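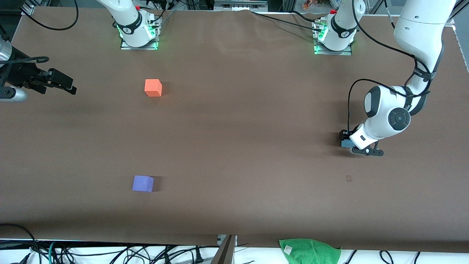 **Figure 3.** Two-arm cell used for the gripper comparison, with the orange and purple foam cubes on the table.

### 4.2 Does the gripper matter?

The vendor notes for the Leka fingers promise a steadier grasp on soft objects than the older Arna set. We were not convinced, and the cube task (Figure 3) was chosen partly to give that claim a fair chance to fail. Foam is forgiving. A cube that gives under pressure will hide a poor approach angle, and a high success rate on it says little about harder parts.

We ran 3,000 grasps in total, split evenly between the two finger sets, with the same controller and the same joint speed limits. The Leka set succeeded on 91 percent of its attempts. The Arna set came within 3 points of that, and the gap closed further once we dropped the trials from the first Wednesday, when the wrist calibration on one arm had drifted. We therefore see no support for the claim in these data.

Two weaknesses should be kept in mind. First, success was scored from the fixed camera, and a finger can hide a cube at the moment of closing. Fermín Henríquez and Weronika Olszewski scored the doubtful trials separately and disagreed more often than we would like. Second, the two arms were not interchangeable. Swapping finger sets between them changed the result by as much as swapping the fingers themselves did, a problem that the Ellemness comparison does not report and may not have checked.

The Wieczorek controller was tested on the Arna fingers only. It shortened the approach but gave no measurable gain in grasp success, and it stopped with a force fault 4 times. Its logs did not let us separate real contact from sensor noise, so we leave those trials out of Table 3.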